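The Tallo balance set

Kurthorpe Toys, ages 3 and up

We have been making the Tallo for a good while now and it's still the thing on our bench that visitors pick up first. It's a balance game, plain and simple: a long beam, a pedestal to rest it on, and a box of beech blocks to load up at either end. Small children tip it over on purpose and shriek. Older ones go very quiet and start shifting blocks a finger's width at a time. Grown-ups are the worst of the lot – give them a cup of tea and a Tallo and you won't get a word out of them until it's level!

The whole set is cut and finished in our workshop at Sindley. Jaime Leitão turns the pedestals and shapes the beams, and he's fussy about his timber. Beech is heavy for its size and it doesn't splinter when it's dropped on a kitchen floor (and it will be dropped on a kitchen floor). The edges are taken down by hand until they feel like a pebble. We colour the blocks with a water-based stain so you can still see the grain through it, then everything gets two coats of a clear finish that wipes down with a damp cloth.

What's in the box

1 beam
1 pedestal
40 blocks in mixed sizes and colours
1 cotton bag with a drawstring
2 sets of challenge cards, one easy and one fiendish

The cards are new this year and we're really pleased with them. Anum Abbasi, who taught reception for years before she joined us, wrote and drew every one. The easy set shows a finished arrangement to copy. The fiendish set only tells you what must go on one end, and the rest is up to you. There's a card with a single big block far out on the left that had our entire workshop stumped over lunch, and we're not going to tell you the answer.

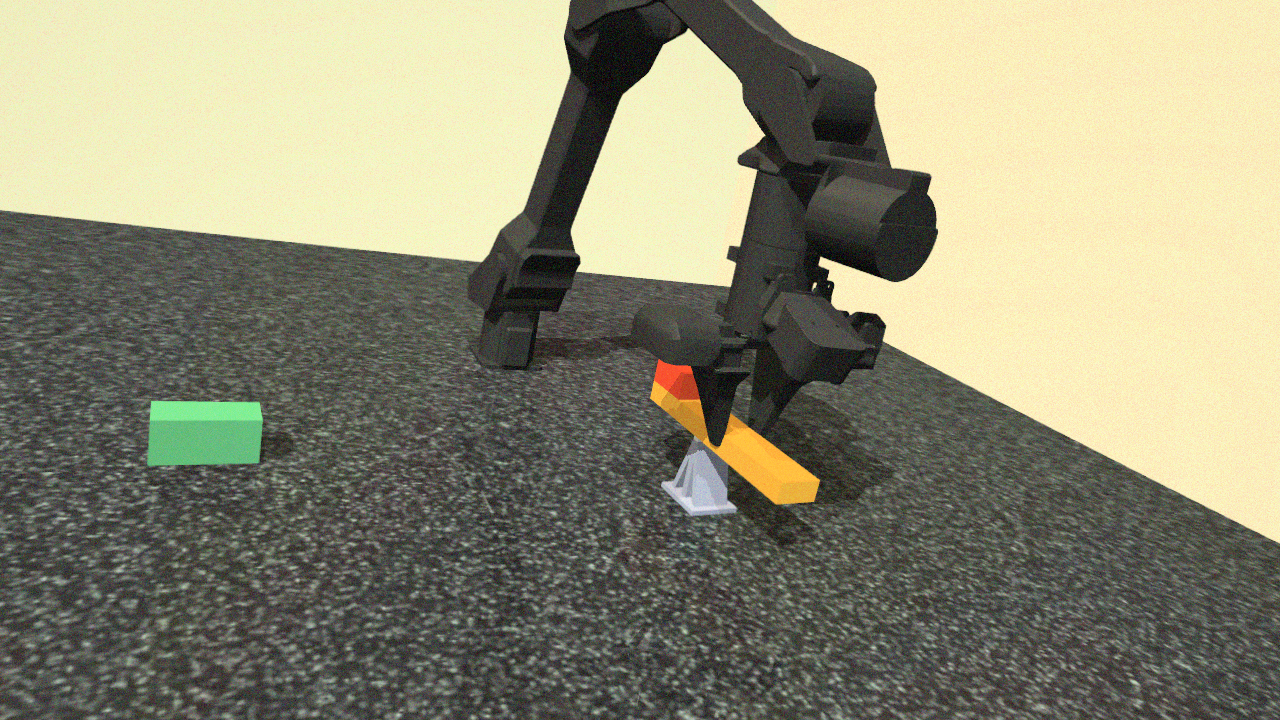
Playing together is where the Tallo comes into its own. Take turns adding a block each, and whoever brings the beam down starts the next round. Or play it the gentle way, as a team, and see how many you can get on before it goes. Children work out quite a lot of physics like this, mostly without noticing. They find that a small block far from the middle can hold up a big one close in, and once they've spotted that there's no stopping them. We've had letters from parents who found rulers balanced on rubbers all over the house!

The Gaillard edition

If you have a classroom or a nursery to fill, have a look at the Gaillard. It's the same game with a longer beam and a heavier pedestal, so several children can crowd round it without knocking elbows. It comes in a lidded wooden crate in place of the bag, and the crate has rope handles. The cards are laminated, too, for sticky hands. The Gaillard edition is £299 and we make it to order, so please allow a little extra time during term.

Looking after it

Keep it indoors and away from radiators. If the beam has been somewhere damp it may take on a slight bow – lay it flat on a table for a few days and it usually settles. A rub with a little beeswax once in a while keeps the wood looking lovely. Please don't put any of it in the dishwasher.

Spare parts

Blocks go missing. They end up under sofas and in coat pockets, and we once had one come back to us from a caravan. You can order single blocks in any size or colour, and replacement card sets as well. Just give us the name of your set and the size you're after, and we'll cut one to match.

Not suitable for children under 36 months, as the smaller blocks could be a choking hazard.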